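Honness Support Desk
Gripper goes quiet over the pick, then wakes up by itself
Opened by: Jeptoo Temba, Mbwambo kitchen cell, Jondton
Product: tabletop arm with Mustwood two-finger gripper and wrist camera
Status: Waiting on part

Jeptoo Temba wrote:

Hello all, and thank you again for the help in March with the base plate, which has been solid ever since. I'm sorry to be back so soon with something new, and I'm sorry too for the length of this, but I'd sooner give you too much than have you ask for it piece by piece.

We run a table of play-kitchen and real kitchen items (a toaster oven, a mug, dishes, a ketchup bottle and so on) and the arm moves things from one spot to another. The job giving us trouble is the plain old "pick up the green dish with the holes in it." The arm goes out over the dish, lowers, and should take hold of the rim. On a bad run it gets as far as hovering and then the fingers simply don't answer. The arm itself is perfectly happy. No stop, no red banner, blue light on as always. The program sits waiting for a "closed" message from the gripper, and after 12 seconds it gives up and logs GRIP_NO_REPLY.
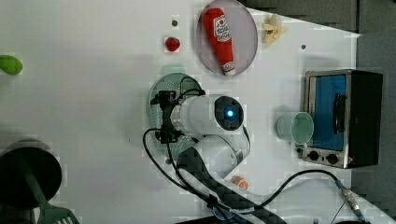
If that were the whole of it I would probably have lived with it for another week, but what bothers me is the part after. Sometimes the gripper comes back by itself, and when it does, it runs its start-up routine, all the way open and then all the way shut, with no warning at all. Njoroge Ndung'u was reaching in to straighten the dish the second time it happened. He's fine, it only brushed his knuckle, and he was very good-humored about it, but he had assumed (as I would have) that a gripper that has failed is a gripper that stays put. Since then our house rule is that the arm gets powered down at the controller before anyone's hand goes over the table, and everybody has been nice about it even though it makes for a slow afternoon.

Things I have already tried, in the order I tried them:

Restarted the program. No change.
Restarted the controller. Ran well until after lunch, then the same fault.
Lowered the grip force, thinking it might be tripping on load. No change, and I've put it back where it was.
Swapped the dish for the mug. Went 7 picks without a fault, which got my hopes up.
Went back to the dish. Faulted on the very next try.

So I did start to believe it was something about the dish, silly as that sounds. Log attached. Please let me know what else you need – I'm here until 5:30 most days.

Teresa Czerwiński (Honness) wrote:

Hi Jeptoo, please never apologize for a long ticket, this is a lovely clear one. I'm very glad Njoroge is all right, and please do keep that house rule going. I've flagged this as a safety matter on our end so it gets looked at ahead of the ordinary queue.

I went through the log. Before each GRIP_NO_REPLY there's a short drop in the gripper's supply, and the arm carries on because it's fed separately. That's why you see no banner. So I don't suspect the gripper's motor, and I don't suspect the dish either, but I do wonder about where the wrist is when you go to the dish. Could you compare the wrist angle for the dish pick and the mug pick? And could you tell me whether the camera picture stays up during a fault? It has its own line on your setup, so it would help us narrow things down.

Jeptoo Temba wrote:

Good morning Teresa! You asked about the camera and the answer is that it stays up the whole time, clear as anything. Esther Muriithi sat with me and watched the wrist view while I ran the dish pick over and over, and she's far more patient than I am. On the bad runs the fingers stay wide open and the view just carries on.
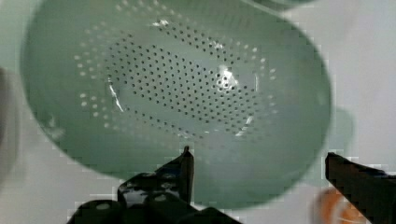 Now the wrist angle. The dish pick turns the last joint a good deal further than the mug pick does, because we taught it to come at the rim from one particular side. I hadn't given that a thought in months. With the power off I turned the wrist slowly by hand to the dish position and felt along the gripper cable, and there's a spot close to the plug at the gripper end where it goes tight. Esther felt it too, so it isn't just me wanting an answer.

Then we ran the arm very slowly with nobody near the table, and the fault came as the joint got to the end of its turn. Turned it back a little, and a moment later the gripper woke up and did its open-and-shut. Did that again to be sure. Same thing.

Teresa Czerwiński (Honness) wrote:

That's wonderful detective work from both of you. A cable pulling on its plug at that end of the turn fits everything in the log. When the pull eases off, power comes back and the gripper does what it does at every power-up, which is to find its end points.

Two things, please. For now, don't run any pick that turns the wrist that far. Re-teach the dish approach from the other side of the rim if you can, and leave more slack near the plug, clipped a bit farther back along the arm. I'll send a replacement cable, as the old one may be damaged inside even if the jacket looks fine.

Second, there's a setting called "Hold after power loss" on the gripper page. It's off on yours. With it on, the gripper waits for a button press on the screen before it moves. It doesn't replace powering down before reaching in, so please keep doing that as well.

Jeptoo Temba wrote:

Found the setting, turned it on, and tested it by pulling the gripper plug and putting it back with the arm parked. It waited for me to press the button, just as you said. I do think it ought to be on when the unit is delivered – would you pass that along for me?

Caroline Shirima re-taught the dish pick this afternoon from the other side and gave the cable more slack. No faults so far, though I know one afternoon doesn't mean much, and I'd like to leave the ticket open until the new cable is on. We've also taped a note to the controller with the power-down rule, in big letters.

Teresa Czerwiński (Honness) wrote:

Passed along, with your ticket attached. The cable is packed and goes out tonight. When you fit it, please check the clip with the wrist turned to both ends of its travel, power off, before you tighten anything. Setting this to "Waiting on part" until I hear from you.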